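街坊通讯 九月号

换物角搬了,先说这个

原来在二楼楼梯口那个换物角,现在挪到一楼信箱旁边。架子还是那个架子,层板换过了。9月12日起用新地方,旧的那边别再放东西,放了也没人收。

八月收上来的东西不少,书最多,其次是小孩衣服。厨房用品很抢手,一上架就没。有人放了一台Buvel的搅拌机,盖子找不到,谁家有多的盖子麻烦放到架子最上层,写张条。

几点提醒,老话重提:

衣服洗过再放。上次有一袋冬衣一股樟脑味,晾了好久。
电器写清楚能不能用,不能用的也可以放,标"零件"就行,Edivaldo会拿去拆。
吃的不收。开没开封都不收。
书一次最多10本,架子真的放不下。
大件先在群里问,别直接搬下来。走廊堵过2次了,物业打过电话。

书那边Mi-kyung Bae在理,按大人小孩分开,外文的单独一格。葡萄牙语的童书是Nayara Peixoto家捐的,很新,有在学的可以拿走看。她说看完不用还,传给下一家就好。

账也顺便报一下:上次跳蚤市集的摊位费加上零散捐款,一共2000元,买层板和防潮垫用了一部分,剩下的留着冬天修灯。单据在Wing-sze Liu那里,想看的自已去敲门,晚饭后都在。

小孩那一格

玩具、绘本、文具、贴纸都归这格。零碎的东西请装袋,拼图缺片的写上缺几片。贴纸用剩半张也能放,别整卷团成一团就行,小的那几个可喜欢小动物的了。蜡笔断了没关系,水彩笔请先试一下还出不出水。毛绒玩具暂时不收,实在太多,等十月再说。

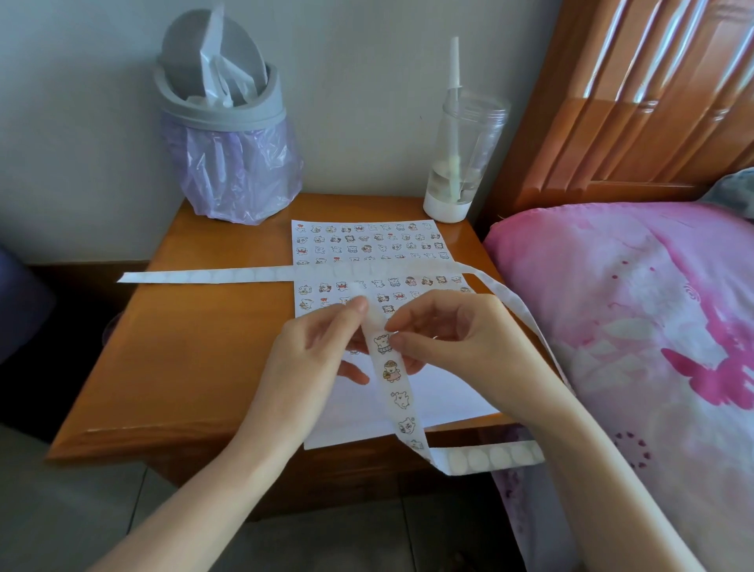

下个月要人手

搬架子、贴标签、理书,来2个人就够,半天的事。力气不用大。会用电钻的优先,Enda Egan的电钻可以借,钻头自己带。

另外想办一次修补下午,补衣服、粘鞋底、换拉链那种。时间没定,地方大概还是一楼。有缝纫机愿意搬下来的说一声,线和针我们出。

报名写在信箱旁边的本子上,名字加门牌,字写大一点,上次有两家实在认不出来。不方便下楼的在群里留言也行,我看到会代写上去。

下期截稿月底,有要登的尽早给我,别又拖到最后一晚才发过来,排版来不急。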